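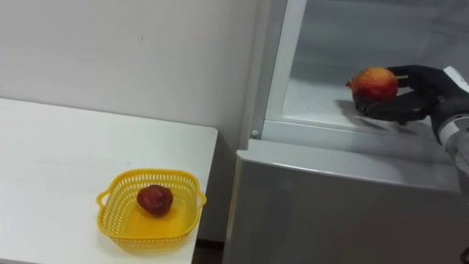
Unit 2: Moving fruit between basket and fridge

Soft fruit is a fair test of household work. The hand has to support the fruit from below, clear the door opening and let go without a drop — people do it without looking.

In the Stendstead trials, Chávez logged 18 transfers. Two ended in bruised fruit, and 10 needed a second grasp.

Reading for April: Seneviratne, notes on grip force. Bring one question on when a light grip fails.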